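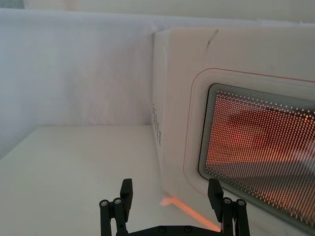 4.2 Keeping the Microwave Cell in Working Order

The cell at Pasasthorpe was meant to run between service visits with no hand adjustment. We doubt that any cell of this kind does. The manual for the Plernavness controller asks for a gripper check every 500 cycles, a figure it gives without a source. Over 2881 logged cycles we kept to that schedule at first, then moved to a check at the start of every shift, and the second habit caught more faults than the first. We can't say how much of the gain came from the schedule and how much from staff who had learned what to look for.

The check itself is short. The fingers are opened fully, the bolts capping the finger rods are tested with a hand driver, and the small screws in the bracket between the fingers are tested after them. The view from the wrist camera (Figure 6) is then compared with a stored reference. With the fingers open, both pads should be in view, along with the near side of the oven and its door. If the right finger no longer overlaps the lower corner of the door, either the mount or the oven has moved — and in our logs it was usually the oven.

Light is the weaker point. With the cavity lamp on, the door window glows red and orange and a bright streak falls on the white tabletop near the fingers. Khurana, the calibration tool supplied with the cell, places the table edge by contrast, and we suspect it of taking the streak for an edge. It failed in 528 of 1010 calibration attempts made with the lamp on. The vendor blames our pale backdrop. That may be so, but a tool sold for kitchen tasks should cope with a lit oven. Since October we have calibrated with the lamp off, which hides the fault and doesn't repair it.

Reader comments (3)

estesell_bench: Did you try a matte dark mat under the oven? We run the same tool at Estesell and it helped for a while.

pk_lab: What torque on the rod bolts? The section never gives one.

gripfan2: A per-shift check by people who know they're being logged proves very little. Glad you at least half admit it.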